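跑步音乐到底有没有用？我拿自己做了一学期的实验
运动科学导论 课程项目报告

先交代一下背景。选题那周我本来想做拉伸的，结果一查，班里已经有好几组在做拉伸了，老师在课上笑着说再来一组她就要把标题印成模板。我那天晚上正好跑完步回宿舍，耳机没电了，最后两圈跑得特别难受，就觉得腿像灌了水泥一样——然后就想，咦，是真的累了，还是只是没歌听了？这个项目就这么定下来了。

我的问题很简单：同一个人，同一条路线，听快歌、听慢歌和什么都不听，跑出来的速度和主观感受差多少？书上（还有我们课上）常讲的说法是，音乐能分散注意力，让人觉得没那么累，节拍合适的话还能带着步子走。可是我身边跑步的朋友分成两派，一派没歌就出不了门，另一派觉得戴耳机是对跑步的不尊重（原话！）。我自己属于第一派，所以这份报告里的偏见你们可以先打个折扣。

一、路线和准备

路线选在Filtumville的河边步道。选它的理由很没出息：离宿舍近，而且平。步道从旧桥头开始，沿着河走到水闸那边再折回来，中间只有一段碎石路，下雨以后会有点滑。我从九月开始跑，前两周不算数据，就当是熟悉路线，顺便让自己不要在第一次正式测试的时候就因为太久没运动而跑吐了。

歌单是我花时间最多的部分，多到有点不好意思写。快歌单我挑的都是鼓点很清楚的曲子，慢歌单则是那种适合下雨天写作业听的。一开始我把自己最喜欢的几首全塞进了快歌单，后来觉得不对，这样测的就变成“喜欢的歌”和“不太喜欢的歌”了。于是又全部推翻重来，两边各放一半我喜欢的，一半我没什么感觉的。重做歌单那天我一直弄到半夜，室友问我是不是在写毕业论文。

记录用的是Tudari，一个手机上的跑步软件，能记配速、步频和路线。心率我用的是从系里借的胸带，戴上去凉凉的，头几次总是滑下来，后来学会了先用水把电极那面弄湿，信号就稳多了。

主观感受用的是课上教的自觉疲劳量表，跑完马上打分，再在本子上写一两句话。这一两句话我原本没当回事，后来发现它们比数字好看多了。比如有一条写的是“慢歌，想谈恋爱，不想跑步”。

二、怎么跑的

每次出门之前抽签，三张纸条，抽到哪张听哪个。我知道这样不算严格，因为抽完我就知道自己今天是什么条件了，根本没有办法做盲测。这个问题我去问过老师，她说这类实验本来就很难瞒住受试者，在局限里写清楚就行。好的，我会写的。

热身统一是慢走加动态拉伸，然后绕桥头小跑2圈，再正式开始计时。热身的时候一律不听歌。跑的过程中我规定自己不许看手机，不然一看配速就忍不住冲，这个我太了解自己了。每次跑之前的饮食也尽量一样，基本就是一根香蕉，还有500毫升水，分几次慢慢喝掉。有一次食堂做红烧肉，我没忍住，那次的数据后来单独标了星号。

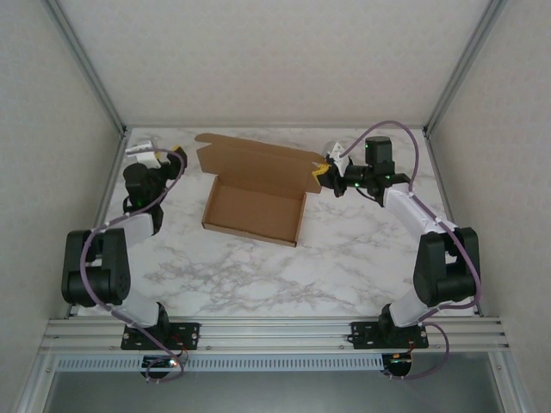
Sekevero

三、跑出来是什么样

先说速度。快歌条件下，我的配速确实比不听歌的时候要好一点，不过没有我想象的那么夸张。我原来以为会看到那种一目了然的柱状图，一根高一根矮，放到汇报里大家都会“哇”一下。结果画出来三根柱子高高低低挨得很近，误差线还互相叠在一起。慢歌和不听歌之间几乎看不出区别，有几次慢歌反而比不听歌还慢，我怀疑是我不知不觉跟着节拍在走。

主观疲劳的差别就明显多了。听快歌的时候我打的分普遍偏低，也就是觉得轻松；不听歌的时候分最高，尤其是后半程。有意思的是心率并没有跟着一起变，三种条件下的平均心率很接近。也就是说，我的身体干的活差不多，可是脑子觉得听歌的时候没那么苦。这个结果我挺喜欢的，因为它和我那天晚上耳机没电的感觉对上了。

碎石路那一段值得单独讲讲。Tudari的曲线在那里总有一个小坑，不管听什么都有。但是听快歌的时候这个坑会更深一点，我看了好几遍才想明白，应该是我被节拍带着跑，到了碎石路脚步乱掉了，得重新找节奏。不听歌的时候我能听到自己踩石子的声音，反而调整得比较顺。这一点我没有专门测过，只能算是一个猜想，可我觉得要是再做一次，我会把这一段拿出来单独分析。

步频也看了。快歌条件下步频略高，步子小一些，和我预想的一样。至于是不是真的“踩在拍子上”，我的数据回答不了，得有脚上的传感器才行，胸带管不了这个。

四、问了问别人

光跑自己一个人总觉得心虚，所以我在Aidoo跑步社的群里发了一份小问卷，最后收回来71份。题目很少，主要问平时听不听、听什么、不听会怎么样。我本来担心没人理我，结果大家对这个话题意外地热情，备注栏里写得比正题还长。

听歌的人占多数，这不奇怪。让我没想到的是听播客的人那么多，还有人听有声小说，说是为了听下一章才出门跑步的，剧情越紧张跑得越远。也有好几位写到自己平时训练听歌，比赛的时候一定摘掉，理由是想听见周围的人和裁判。有一条回答我反复看了很多遍，大意是：跑步是我一天里唯一安静的时间，你们为什么要把它填满。看完之后我有一点动摇，第二天试着什么都不听跑了一次（不算在数据里），嗯，还是不太行，跑到水闸我就开始在脑子里自己放歌了。

问卷里还有一题问安全。不少人说自己在有车的路上会只戴一边耳机，或者干脆换骨传导的。我以前从来没想过这件事，因为河边步道没有汽车，最多就是身后突然冒出来一辆自行车。做完问卷以后我把音量调小了一格。

五、哪里做得不够好

最大的问题当然是只有我一个受试者。我喜欢听歌跑步，我希望听歌有用，我自己抽签自己跑自己打分，这中间每一步都可能掺进我的愿望。心率不容易受影响，疲劳评分就很难说了。

第二是天气。从秋天一直跑到冬天，气温一路往下掉，后面几次我穿得像个粽子。抽签虽然能打散一部分影响，可是偏偏有一阵子连着抽到不听歌，那几天风又特别大，所以不听歌这一组多少有点吃亏。下次应该提前排好顺序，让三种条件在每周里都轮到。

第三是我在进步。刚开始的时候跑完要在桥头坐很久，到后面可以直接走去食堂，同样的路线对我来说变简单了。我试着在分析里把日期考虑进去，用了统计课上刚学的方法，学得不算熟，结果的方向没变，差别倒是更小了。

还有一件小事，碎石路在中途修过一次，绕了一小段，我用Tudari量了一下，绕路那几次比平时多出700米。那几次我只用了疲劳评分，配速没有放进去比较。

六、我的看法

如果有人问我跑步要不要听歌，我会说，想听就听吧！至少在我身上，快歌让跑步这件事变得好受，而好受的事情比较容易坚持下去。整个学期我只有一次是真的不想出门，那次抽到的纸条是不听歌，我站在门口对着那张纸条叹了很久的气。指望靠换歌单来提高成绩的话，我的数据给不了太多支持，差别实在太小了，睡个好觉说不定更管用。

至于慢歌，我现在把它们用在跑完以后的放松阶段，感觉很舒服，呼吸也跟着慢下来。这个完全没有测过，纯粹是个人爱好。

下学期如果还有机会，我想找几个Aidoo的同学一起做，最好听歌派和不听歌派各占一半，看看习惯本身会不会影响结果。播客也应该加进去。还有，胸带我会提前一周去借，这学期借晚了，只剩下一条松紧带快没弹性的。

原始数据和两份歌单都放在课程网盘里了，歌单欢迎大家拿去用，慢歌那份的最后一首音量特别大，戴耳机的话请先调小。

提交日期：2018年1月24日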